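1/ 周末收了一台旧塔式机，卖家说“能亮，别的不保证”，190 块钱连线一起搬回家。我高兴了一路！就喜欢这种沉甸甸的铁皮箱子，现在的机箱轻得像饼干盒。开个串，边清理边写。

2/ 先说目标：不跑分，不装灯，就想把它收拾干净，给楼下活动室当文档机用，打打字、扫扫描、放放老照片。要求真的不高，能安静一点最好。

3/ 开盖之前先在外面擦了一遍。侧板滑出来的那一下太爽了，咔哒一声，一颗螺丝都不用拧（我提前把十字螺丝刀摆好了，白摆）。

4/ 灰！比想象中多，但不是那种油乎乎的，是干的、一团一团的，软毛刷一扫就起来。建议大家到阳台弄，戴口罩，我第一轮没戴，打了好多喷嚏。

5/ 吹灰的时候记得用手指或者棉签按住扇叶，别让风扇跟着狂转。听那个呜呜声是很过瘾，可轴承不一定受得了。

6/ 工具清单，有人问就贴一下：十字螺丝刀、软毛刷两把（一把硬一点一把软一点）、无绒布、异丙醇、扎带、一个分格的药盒装螺丝。药盒强烈推荐，每格贴张小纸条写明是哪里拆的，装回去的时候你会感谢自己。

7/ 小吹风机是 Gruko 的，之前买来吹键盘，风力够用，就是线短。我接了个排插拖到阳台门口，邻居以为我在吹头发。

8/ 拆线之前一定一定拍照。前面板那几根小针线，开关的、灯的、复位的，长得都差不多，拔下来三分钟之后就谁也不认识谁了。我手机里光这个角落就存了好多张，角度从上到侧全都有。

9/ 说到线，老机器的线色真好看！橙的红的黄的蓝的挤成一把，像小时候手工课剩的毛线。新电源清一色黑，整齐归整齐，少了点意思。我决定保留原线，只重新捆一下，让风道通一点。

10/ 换硅脂那步我做得特别慢。旧的已经干成粉了，拿布蘸异丙醇一点点擦，擦到金属面能反光为止。新的挤一粒米大小，放中间，压下去就行，别抹墙似的抹。

11/ 机箱平放是我最想安利的姿势。立着干活，手得从侧面伸进去，螺丝一掉就滚到最里头；放倒了，主板朝上，什么都在眼皮底下，显卡那条卡槽也好对准。底下垫稳，别晃。
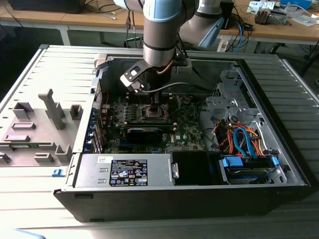
12/ 接下来聊硬盘位，我最喜欢的部分。蓝色滑轨，捏住两边往外一抽，盘就出来了，完全不用工具。想出这个设计的人请收下我的掌声。我来回抽插了好几次，纯粹是为了手感，哈哈。

13/ 原来的机械盘先不动，里面可能还有前主人的东西，卖家说随便处理，我还是打算问清楚再抹。系统装到新的固态上，Ondton 的，424 块，比整台机器贵一倍还多，笑死。

14/ 有朋友问电源要不要拆开清灰。不要！电源里面有电容，断了电也可能存着电。我只在外面对着格栅吹，外壳一颗螺丝都不碰。这一条请大家务必听我的。

15/ 显卡可以单独拿下来清。先拆挡板那头的螺丝，再松卡槽末端的小扣，然后竖直往上提，千万别左右掰。金手指拿干净橡皮轻轻蹭几下，蹭完把橡皮屑刷干净再插回去。

16/ 内存也顺手拔插了一遍。两头的卡扣听到“嗒”才算到位，以前我有一次只压下去一头，开机滴滴滴叫了半天，吓得以为主板没了。

17/ 理线心得：扎带先别收紧，松松地套上，等侧板试盖一次，确认没有哪根线顶着盖子、没有哪根线靠近扇叶，再一个一个拉紧剪掉。剪口朝里，不然下次伸手进去会被划。

18/ 机箱外壳用的是 Pletis 的中性清洁膏，黑色面板上那种白蒙蒙的旧痕擦掉了大半，剩下的几道我觉得挺好，有年纪的样子。

19/ 对了，想自己动手的朋友，Rivadeneyra 旧货市场最里面那排常有这种整机，去早一点。上次看到一台成色更好的要 400，旁边带显示器的一套要 900，我觉得可以再砍砍。自己挑的时候记得把机箱拎起来轻轻晃一下，有东西咣当响就先打开看看。

20/ 剩下的活：装系统、试扫描仪驱动、给脚垫补一块胶。脚垫少了一个，现在立起来有点歪，我先拿折好的纸板垫着。谁家有多余的橡胶脚垫，圆的，厚一点那种，私信我，我拿自己做的梅子酱换！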